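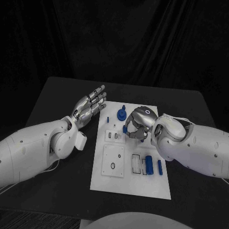 The board on the table, with blue parts and white plates.

Minutes of the parts and layout meeting, Callwood, March

Present: Mali Edwards (chair), Sajib Nanayakkara, Aled Price, Dindo Aquino
Apologies: Emilian Vlad
Start: 2:00 p.m.

1. Minutes of the last meeting
Agreed with one correction. The order from Anville was for 26 blue pegs. The earlier minutes said 20.

2. White board
Dindo reported that the board slides when someone leans on the table. He has tried tape and doesn't like the residue it leaves. Sajib asked for rubber feet. Aled would like clamps, but Mali was concerned that they would get in the way at the corners. Rubber feet to be tried first – Dindo to fit them before the next meeting.

3. Blue parts
Sajib has sorted the spare parts by size. Seven have rough edges and will go back to Anville with a note. The rest are fine to use. 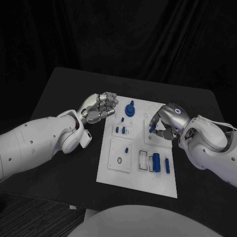
Aled said the pegs are easy to mix up because the two lengths are so close. He suggested a second color for the short ones. Mali asked what that would cost, and Aled will get a price. Until then the short pegs stay in their own tray, labeled on the lid.

4. Table and curtain
The dark tabletop marks easily. Dindo wipes it down at the end of the day, but chalk still shows. Chalk is not to be used on it from now on. The black curtain is creased and Sajib offered to steam it. Mali said to leave it hanging and do it in place.

5. Storage
Gethin has offered us shelf space in room 419. Agreed to take it for the spare plates and the empty trays.

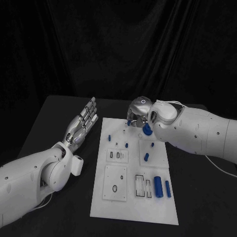

Aled has the key and will move the trays over. The spare board stays at Callwood – Emilian had asked by email that it not be moved until he has checked the cut-outs on the new plates against it.

6. Other business
Nutudeo has asked for a parts list. Sajib to send the current one, eight pages, once the peg lengths are corrected.

Meeting closed at 2:50 p.m. Next meeting in April, same room.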